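Unit 8: Comparing Hand-Held Grippers
Handout for the practical session

Students will work in pairs. Each pair is issued with 2 hand-held grippers, one fitted with the Brustum finger set and the other with the Zulstead set. The purpose of the session is to compare how the two sets behave on soft household items, and to record the results in a form that the rest of the group can use.

Before starting, check that the fingers open and close freely and that the lenses are clean. Write the number of the unit at the top of the results sheet. Sheets without a unit number will not be marked.
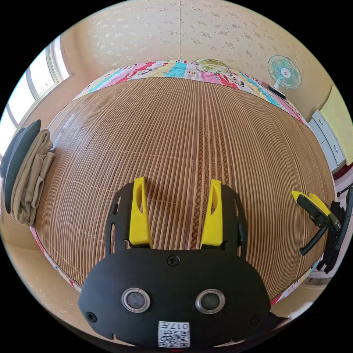
Cloth is the hardest material in this unit. A folded garment has several layers, and the fingers may take hold of one layer or all of them. Items should be placed on a firm, even surface for the first trials; a woven mat spread over a bed, with the folded clothes set down near its edge, is suitable. Approach with the tapered fingers open and the gap between them in clear view. Close slowly, lift, hold for 8 seconds and release.

Carry out 14 trials with each finger set. For every trial, note the item, the number of layers held and whether the item slipped. Up to 60 minutes is allowed for the practical work.

The Jiltholm arm will be used in Unit 9 with the finger set that each pair recommends. Reasons for the recommendation should be given in one paragraph and handed in with the results sheet.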